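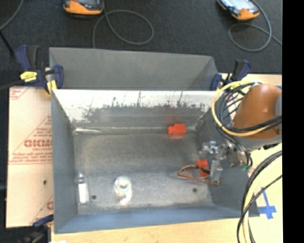
Minutes, Honors and Awards Panel
Landell Regional Association
Held 2/25/25, Estano Room, Pestville

Chair: Jolien Lambrechts

1. Opening
The chair opened the meeting and confirmed a quorum. Minutes of the previous meeting were approved with one correction: "Order of Service" in item 4 should read "Medal of Service."

2. Matters arising
The secretary has written to the families of the two posthumous recipients. One reply received. The second letter came back and will be sent again to the address held by the Landell office.

3. Nominations for the Medal of Service
The secretary reported 40 nominations, all from member districts. Nine had no second sponsor and were set aside until the sponsors can be reached. Members asked whether former heads of the regional secretariat may be nominated while they still hold a paid advisory post. The rules are silent on this. Agreed to ask the legal officer for a written opinion.

4. Häämäläinen Lecture
The lecture will go ahead in July. The hall seats 105. Agreed to hold 100 seats for ticket holders and five for the speaker's party. A speaker has accepted in principle, and the chair will confirm travel dates. The title is still open. One member asked that the lecture be printed this time, as the last two were not. The chair will get a price.

5. Citations
Draft citations were read. The panel asked for shorter texts, with dates of office checked against the register. The entry on page 717 of the register gives a different start date from the draft for the former chancellor. Secretary to check.

6. Other business
The spelling of the lecture's name on the website is wrong. To be changed to Hämäläinen, and in the heading of item 4 when these minutes are approved.

7. Next meeting
Date to be circulated by the secretary. The meeting closed after item 6 with no further business.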